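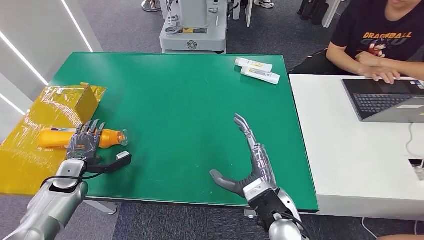
Correa replied to the original post: is it the glue type or the detergent type, and has the nozzle ever been off? Matters a lot before anyone tells you to soak it.

Original question
Packing up leftover craft room stuff to post to my sister in Hemosdale. Main problem is squeezy bottles with nozzle caps. Last box I sent had one on its side and it leaked the whole way, paper pads ruined, the lot. Parcel has 1,306 km to go and I can't carry it down myself. How do you pack bottles so they don't leak? Would wrapping the whole carton in clear plastic do it or is that a waste of wrap. Sorry if this has been asked, searched and only got moving house stuff.

Edited to add — glue type, white PVA, 300 mL. Nozzle has been off once to clear a plug.

Asked April 29, 2020
Viewed 117 times

Answer 1
Plastic round the outside of the box does nothing for a leak on the inside. Keeps rain off the cardboard, that's it. If anything the wet stays in and the box goes soft from the bottom.

What I do —
Take nozzle off. Wipe the thread, dried glue on the thread is usually your leak.
Square of cling wrap over the neck, screw nozzle back down over it. Firm, not gorilla tight, you'll split the cap.
Squeeze a bit of air out before you close it. Bottle should look slightly sucked in.
Tape round the join. Electrical tape is better than sticky tape, it stretches.
Zip bag. Then a second zip bag, zip facing the other way.
Stand it up in a corner of the box and jam scrunched paper around it so it can't tip.

Assume the box will get put down on its side anyway. Arrows and THIS WAY UP are a nice thought. Paper pads go in their own bag, other end of the box, away from anything liquid.

Sent 13 bottles to a school last June like this, one leaked and it stayed in its bag.

Answer 2
just buy new glue down there?? postage will be more than the bottle

Comment on Answer 2
It's half a room of stuff, glue is just the bit that leaks. Asker didn't say it was only glue.

Answer 3
Agree with most of the first one. Couple of things to add.

If the colour of the bottle means you can't see the level, hold it up to a window or just weigh it in your hand. Full ones leak worse than half ones in my experience. Tip some into a jar and keep it.

Flaps — tape the inside flaps down as well as the outside ones. A flap that pops up under the wrap makes a lump and the next parcel catches on it. Old carton, tape the bottom seam twice, and run one strip accross the other way.

Also check what the courier allows. PVA is normally fine, solvent glues and spray cans often arent. Ask at the counter before you seal it, I had to cut a whole box open again over one can of varnish.

Comment on Answer 3
Thanks, forgot about the varnish. Taking it out now.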